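Torkstead workshop's two-armed robot gets its shoulders

TORKSTEAD – A home-built robot named Esteban has both of its arms at last, and the people putting it together at the Skamo shared workshop could hardly be happier.

The second arm was bolted on in May, a little after 9 in the evening, with most of the regulars still in the building. Lights had been left on in the wood shop, somebody had ordered far too much food, and when the shoulder joint swung through its full range for the first time without catching, there was a proper cheer.

"We'd been stuck with a one-armed robot for so long that I'd gotten used to it," said Mhairi Kerr, who started the build in her garage and moved it to Skamo when she ran out of floor. "Then you see two of them reach forward together and it's a whole different machine!"

Esteban is meant to help at a kitchen table: clearing things away, handing things over, setting out bowls. Kerr and Kagiso Shabalala handle the mechanical side. The shoulder brackets went through several versions before one held up, and the last set took Shabalala 35 hours of machining and filing, a good part of it spent on a single stubborn bearing seat. The cable run was redone too, and the spare bracket is hanging on a nail by the lathe for anyone who wants to look at it.

The software is every bit as much fun. Viera Šindelář wrote the control program, called Lutell, and pairs it with a simulated room where a computer model of the robot can practice without breaking any dishes. Members log in from home in the evenings to try out new reaches, and 82 practice sessions are already saved on the workshop's machine. Some of them are pretty ugly, Šindelář said, with arms crossing and bowls going flying, but she keeps those as well and likes going back through them.

"Whoever has an idea at midnight can just try it," she said. "I wake up and there's a new one waiting – I love that."

The group still needs a sturdier base for the real robot, which now sits on a borrowed workbench stand. Kerr has priced steel and casters at 200 dollars and hopes to start cutting soon. A jar is out by the front door at Skamo, and offcuts of square tube are just as welcome.
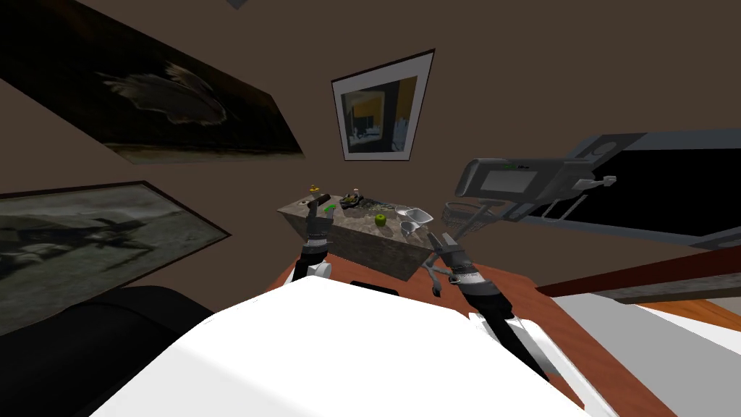 Two-handed work is next on Šindelář's list, and she has been setting it up in the simulated room, on a marble-textured block placed on a reddish-brown table. The left gripper is closed around a slim dark stick while the right one stays open at the other side of the block, near the glass bowls. There's a green apple in the mix as well, and Kerr already wants to try a real one at the workshop. Build nights start at 7 p.m., and newcomers can come in and get their hands on the wiring right away.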